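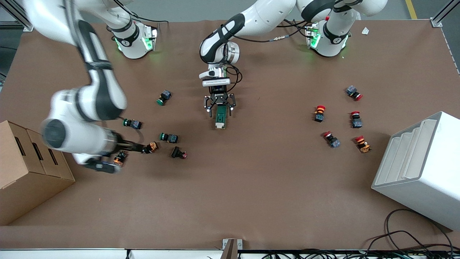

The Allcombe robotics club's two-armed setup at its sorting table, with push-button switches and red-capped stop switches laid out on the brown paper.

ALLCOMBE STUDENTS TAKE SWITCH-SORTING PROJECT TO THE ARKIA STUDENT AUTOMATION SHOWCASE

ALLCOMBE, April – The robotics club at Allcombe Technical High School is delighted to announce that its team of 7 students has been accepted to the Arkia Student Automation Showcase, where they will present the parts-sorting project that has kept the lights on in the back workshop most evenings this school year (and kept a good many parents waiting patiently in the parking lot, for which the club is very grateful!).

The project, which the students named Negri, asks two robot arms to pick up mixed electrical switches from a tabletop and put them away by type. It sounds simple enough until you try it. Push-buttons roll, stop switches tip over on their caps, and a part lying on its side has to be gripped quite differently from one standing upright. The team has logged 3,085 practice picks so far, 1,785 of them since winter break, and the notebooks recording every one will travel to the showcase along with the arms.

"I have been teaching for a long time and I don't think I've ever seen a group get so attached to a pile of switches," said club adviser Evaristo Cirillo. "They argue about finger angles over lunch, they come back after dinner, and I couldn't be prouder of the way they help one another when a run goes wrong."

The club also wishes to thank Cillness, a local controls supplier, which donated 518 surplus parts to the school for use in this and other student projects.

Families and neighbors are warmly invited to an open workshop at 6:30 p.m. on the evening before the team leaves. Admission is free, light refreshments will be served, and younger brothers and sisters are very welcome. Please use the side entrance by the gym.

Media contact: Evaristo Cirillo, Robotics Club, Allcombe Technical High School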